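Textile Care and Construction, Unit 7: Yarn-Dyed and Printed Stripes

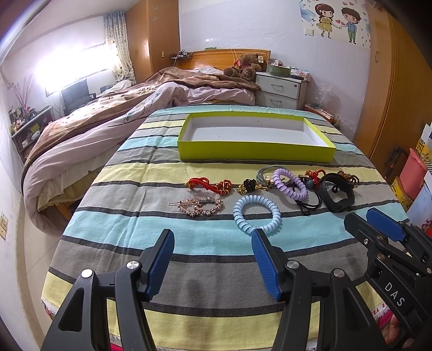
Fig. 7.1. Striped bed sheet in aqua blue, pale yellow, light gray and dark charcoal gray.

1. Definitions
A yarn-dyed stripe is made by setting colored yarns in the warp or the weft before weaving. A printed stripe is applied to finished cloth. With most printed goods the back is paler than the face. With yarn-dyed goods in plain weave the two sides match.

2. Stripe direction
Warp stripes run parallel to the selvage. Weft stripes run across it. Once a piece is cut and hemmed, direction can be read only if a selvage is left. Check the side hems first.

3. Repeat
The repeat is the distance from the start of one color band to the start of the same band in the next sequence. Measure over three full repeats with the cloth flat and relaxed, then divide. For the Waaka sample the result is 16 cm. The Greltel sample gives 19 cm.

4. Colorfastness
Dark bands next to pale ones are the usual place for staining. Test the darkest color first:
Cut a strip across the boundary of the two bands.
Stitch it to undyed cotton.
Wash, dry, and grade both pieces against the gray scale.

5. Lab work
Complete the table for the Rasari and Grarance samples. Record weave, stripe direction, repeat and staining grade. Bring a pick glass and a steel ruler.

Reading for next unit: Chapter 8, sections on shrinkage.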